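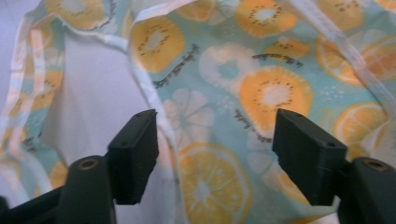
# Foire aux questions - la panne de l'atelier Triltitz

Page ouverte en juillet 2022, après l'arrêt du poste de pliage, et complétée au fil des messages reçus. Si votre question n'y figure pas, écrivez à Ulla Mustonen. Elle répond à tout, y compris aux questions qu'elle aurait préféré ne pas lire.

## L'incident

### Que s'est-il passé, en deux phrases ?

La pince du poste de pliage a cessé de lâcher le tissu. Elle a fermé ses doigts sur un coin, le bras est parti vers le bac, la pince n'a pas rouvert, et le bras est revenu chercher la pièce suivante avec la première encore au bout.

### Et elle a continué longtemps ?

Pendant 36 cycles. Le programme Clitden comptait chaque aller-retour comme une pièce rangée, ce qui nous a valu, ce matin-là, le meilleur rendement de l'histoire du poste. L'écran affichait du vert partout. Le bac, lui, était vide.

### Y a-t-il eu un blessé ?

Non. Mais une opératrice a tiré sur le tissu pour le dégager alors que le bras était encore sous tension, et la pince s'est rouverte d'un coup quand elle avait la main à côté. Nous classons l'affaire en presque-accident, et c'est la raison principale pour laquelle cette page existe. Le tissu, tout le monde s'en serait remis.

### Qui a donné l'alerte ?

Quelqu'un du contrôle, venu demander où étaient passées les pièces. Le système, de son côté, n'a rien signalé.

## La cause

### Pourquoi la pince n'a-t-elle pas rouvert ?

Le câble du moteur de pince passait trop près de l'articulation du poignet. À force de rotations, la gaine s'est usée et l'ordre d'ouverture n'arrivait plus qu'une fois de temps en temps. L'ordre de fermeture passait par un autre brin, en parfaite santé. On ne choisit pas toujours le brin qui s'use.

### Pourquoi le robot n'a-t-il rien vu ?

Le contrôleur vérifiait que l'ordre d'ouverture avait été envoyé. Il ne vérifiait pas que les doigts s'étaient écartés. C'est un peu comme poster une lettre et considérer qu'on a la réponse.

La documentation Clitden décrit pourtant un retour de position, à la page des options. L'option était décochée. Elle l'était depuis la mise en service et le fichier de configuration ne dit pas par qui, ce qui a beaucoup contribué à la sérénité de la réunion.

### Le tissu imprimé est-il en cause ?

La question revient souvent, surtout de la part de ceux qui n'aiment pas les agrumes. Non, le motif n'y est pour rien. Un coton vert d'eau à tranches d'orange et de kiwi se plie comme un coton uni.

Les bordures méritent une réponse plus nuancée. Un biais blanc ajoute de l'épaisseur, et lorsque la pince prend le bord à cet endroit, elle serre davantage. Sur un câble sain, cela ne change rien. Sur le nôtre, l'ouverture demandait un peu plus de courant, et le défaut s'est montré plus tôt. On peut donc dire que le biais nous a rendu service. Il n'a pas été remercié.

### Et les patins des doigts ?

Nous les avons soupçonnés les premiers, parce qu'ils sont faciles à démonter. Surface mate, un peu rugueuse, prévue pour que le tissu ne glisse pas. Nous les avons nettoyés, puis remplacés, puis remis. La pince a bloqué avec les neufs comme avec les anciens.

### Combien a coûté la panne ?

990 euros, dont le câble représente la plus petite ligne. Le reste correspond au déplacement du technicien de Makokha et aux heures passées à changer des patins qui allaient très bien.

## La reprise

### Qu'est-ce qui a été modifié ?

- Le câble a été remplacé et passe désormais à l'extérieur du poignet, avec une boucle de mou.
- Le retour de position est activé. Si les doigts ne sont pas écartés 2 secondes après l'ordre, le bras s'arrête là où il est.
- Une balance a été posée sous le bac. Une pièce n'est comptée que si le poids augmente.
- La case de l'option est verrouillée par un mot de passe, qui n'est plus « pliage ».

### Comment la réparation a-t-elle été vérifiée ?

D'abord à la main, avec l'outil tenu au-dessus d'une surface blanche et les doigts bien écartés, en approchant le tissu sans le toucher. Ensuite par des prises réelles : sur le tissu à plat, sur un pli, sur le biais. Enfin sur le bras, à vitesse réduite, pendant 25 cycles. Un seul arrêt, provoqué volontairement en débranchant le câble. Il était presque plaisant de voir un voyant rouge dire la vérité.

### Pourquoi tester avec un tissu froissé ?

Les pièces arrivent froissées. Le protocole d'origine prévoyait un carré repassé, posé bien droit, et la pince le passait haut la main. Elle aurait sans doute réussi aussi avec une feuille de carton.

### Le poste tourne-t-il de nouveau à pleine vitesse ?

Pas encore. La vitesse reste réduite jusqu'en août, le temps de voir comment la nouvelle gaine vieillit. Le rendement affiché a baissé, et il correspond enfin à quelque chose qu'on peut mettre dans un carton.

## Sécurité au poste

### La pince retient un tissu. Que dois-je faire ?

1. Appuyez sur l'arrêt d'urgence. Le bouton pause ne suffit pas : il fige le bras et laisse la pince alimentée.
2. Attendez que le voyant du contrôleur Clitden soit éteint.
3. Tournez la molette d'ouverture manuelle, sur le côté de l'outil.
4. Retirez le tissu par le bord libre, jamais en passant les doigts entre les patins.
5. Notez l'heure dans le cahier.

### Et si je suis pressé ?

Voir l'étape 1.

### Puis-je couper le tissu aux ciseaux pour gagner du temps ?

La question nous est parvenue deux fois, de deux personnes différentes. Non. Une lame à côté d'une pince qui peut s'ouvrir sans prévenir réunit deux problèmes au même endroit.

### La pince serre-t-elle assez fort pour faire mal ?

Elle est réglée pour du coton, donc assez faiblement. Le danger vient surtout du bras, qui peut repartir pendant que la main est prise, et de la fiche moteur, dont la valeur maximale n'a pas été choisie en pensant à un pouce.

### Je travaille sur le poste voisin, celui de Brivo. Suis-je concerné ?

Le matériel est différent, le passage de câble aussi, mais la même case était décochée. Elle a été cochée depuis. Si votre poste s'arrête plus souvent qu'avant, c'est qu'il vous dit des choses qu'il gardait pour lui.

## Questions diverses

### Pouvons-nous récupérer la pièce restée dans la pince ?

Elle a fait 36 voyages et porte la marque des patins sur un coin. Elle est chez Ulla, avec une étiquette. Elle ne sera pas vendue.

### Le record de rendement sera-t-il homologué ?

Il a été retiré du tableau. Une personne a demandé à garder une capture de l'écran, ce qui lui a été accordé.

### Où signaler un comportement bizarre ?

Dans le cahier du poste, puis à Ulla Mustonen. Décrivez ce que vous avez vu, même si l'écran affiche le contraire. Surtout dans ce cas. Les mentions « RAS » portées d'avance pour toute la semaine ne sont plus acceptées.

### La procédure sera-t-elle affichée ?

Elle l'est, à hauteur des yeux, à droite de l'arrêt d'urgence. L'ancienne version se trouvait derrière l'armoire, et nous l'avons retrouvée en cherchant le câble de rechange.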